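Tuvlow releases open planning tool for tabletop robots

Tuvlow has released Briltar, a motion planning package for robot arms that work at a table, and put the source code online on Thursday under a permissive license. The software takes the feed from a camera near the gripper, estimates where objects are, and produces a grasp and a path for the arm.

The package comes out of the company's Istside lab, where the team has been testing it on kitchen items. Those were picked for their range of shapes, according to Tiruwork Jemal, who leads the planning group. "A cup with a handle gives you several ways to pick it up, and most of them are bad if there is a bowl next to it," Jemal said. "The planner has to look at the neighbors before it commits." 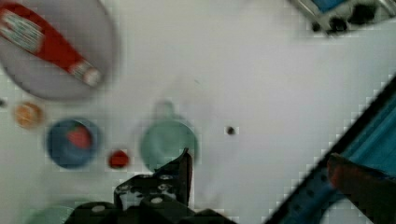
The gripper at a teal cup during work on Briltar, with a blue bowl and a plate also on the table. Photo: Tuvlow

Earlier versions planned the full path once and then ran it. The new one replans as the arm moves, with an update every 320 milliseconds, and can drop a grasp if the object has shifted. Users can set how close the fingers may pass to other items.

The release includes a log viewer, a simulator plug-in and a set of 3544 recorded grasp attempts, failed ones among them. The recordings are labeled by outcome and can be replayed against a changed planner, so developers can compare settings without tying up an arm.

Briltar supports up to two arms on one workstation. It does not yet handle clear glass or soft packaging well, and the release notes list both as known problems. A driver for the Saarinen controller is planned for July.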